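3.2 Work surface and container placement

Sorting tasks were carried out at a single rectangular table with a flat, matte gray top and light wooden edging. A plain top was chosen after a pilot at the Nivham site, where a patterned laminate made small items hard to find and lengthened the search phase of each trial. Items were drawn from a household set compiled by Fagundes and Kopecký, which contains 584 objects in 7 size classes. Each session used 40 of them, selected at random within class.

Container position was treated as an independent variable. In the central condition the bin stood at the midpoint of the long side. In the corner condition it was moved toward the back right, which leaves the left and center of the top free for laying items out before they are put away. Participants in the pilot described the second arrangement as less crowded – a comment also reported by Hinojosa and Tavares for kitchen counters.

The same type of container was used in both conditions: an open white plastic bin with rounded corners and a slightly flared rim. Lidded boxes were excluded, as opening them added a step that could not be separated from placement time. Dark walls behind the table kept the rim easy to see.

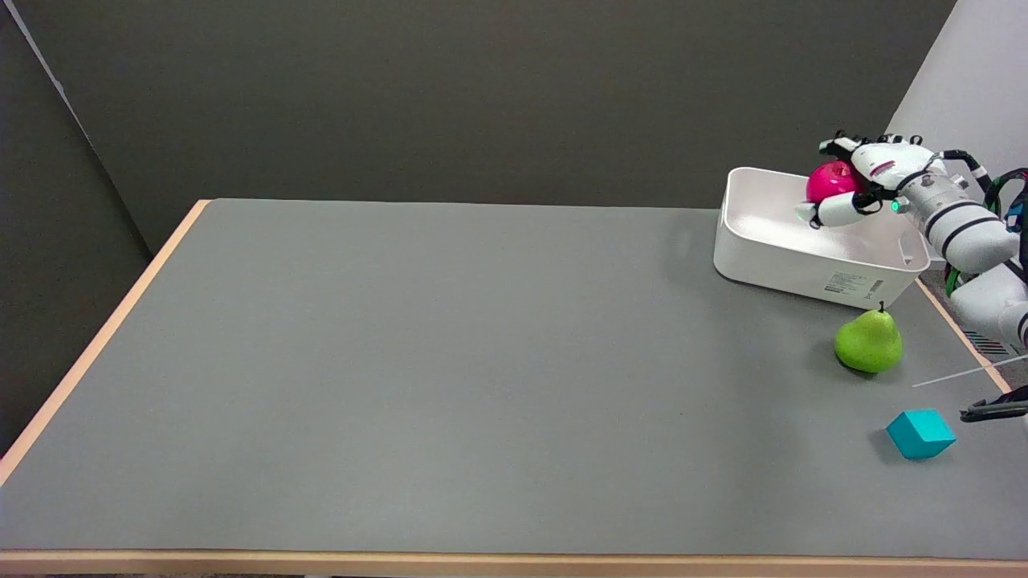 Figure 4. Table and storage bin, corner condition.

Bin position was checked against a paper template at the start of every session. Sessions in which the bin had shifted by over 100 mm were discarded and repeated with a new draw of items. Placement times are reported by size class in Section 4.1.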